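Chapter 7
Paying for It: How Small Congregations Raise and Handle Money

Draft for spring classes. Revised December 15, 2025. Page refs still to be fixed.

What this chapter covers
Where a small church's money comes from. Pledges, plate, special gifts. Designated funds and why they cause so many fights. Reading a one-page church budget. Saying thank you on time.
Terms to know before class: pledge, plate offering, designated gift, restricted fund, benevolence, reserve.

7.1 Start with a real-sized church
Most stewardship books assume a big church. Staff, software, a finance office. Most students using this book will never work in one. So we use Kutthorpe, a town congregation with 40 giving households and one part-time pastor. Old building. Boiler older than the pastor. Everything in this chapter gets tested against Kutthorpe first. If a method needs three paid people to run it, it's not in here.

Second case, Urndale. Younger church, rents a school hall, no building at all. Only 18 households, but nearly all of them pledge. Keep both in mind as you read. They come back in Chapters 8 and 11.

7.2 Three streams
Pledged giving. A household says in advance what it plans to give over the year. Not a legal debt in the way we use the word here, more a stated intention. Lets the church plan. Kutthorpe asks for pledges in the fall, Urndale in April, after its annual meeting. Either works. Pick a season and stick to it, people get used to it.

Plate giving. Cash, checks and online gifts from anybody, no promise attached. Goes up at the holidays, sags in summer. Do not build the pastor's salary on it.

Special gifts. Bequests, memorials, the one-time check from someone who moved away years ago. Welcome, but unpredictable. A church that counts on a bequest to balance the year is already in trouble and should say so out loud to its members.

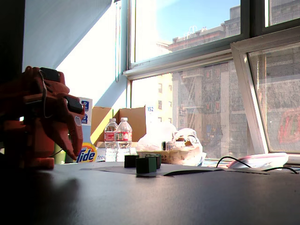 7.3 Designated gifts
Slow down for this section. It trips up more new pastors then anything else in the chapter.

A designated gift comes with a purpose named by the giver. "For the roof." "For the food pantry." Once the church accepts it on those terms, the money is for that purpose. Not for the light bill, not even for a month, not even if you mean to put it back.

Kutthorpe case. A family gave $3,043 for a new organ blower. Organ was then retired before the work got done. Money sat. Two years of arguing. What should have happened: a written policy, read before the gift was accepted, saying what the church does when a purpose can't be met. Usual choices are to go back to the giver, or move it to the nearest similar use with the giver's consent. Rules on this vary by state, so get local advice before you touch a cent.

Urndale keeps it simpler. Lists the funds it will accept gifts for, four of them, and politely turns down the rest. Turning down money feels wrong. Do it anyway sometimes.

7.4 Partner giving
Many congregations also support work elsewhere. Urndale sends $341 a month to Mahlangu, a sister parish, for a preschool and a well repair fund. Some points to notice. The amount is fixed, so the partner can plan too. It sits in the regular budget and isn't whatever is left over in the fall. Reports come back twice a year and get read aloud in worship, including the dull parts.

Kutthorpe tried the leftover method for years. There was never anything left over.

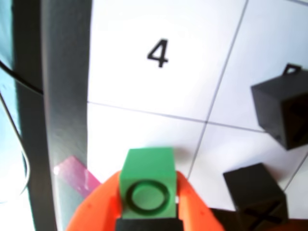 7.5 Keeping the records
Software is optional. Kutthorpe uses a ledger and a spreadsheet; Urndale pays for a package called Trastora. Same rules for both.

Two people count every offering, not from the same household.
Deposit the same day or lock it up.
Whoever counts does not write the checks.
Giving statements go out in January, no excuses.
Designated funds get there own line, every report.

Before the next section
Find your own congregation's latest budget and bring a copy. Mark each income line P, L or S (pledge, plate, special). Circle anything you can't place. Section 7.6 works through the circled ones.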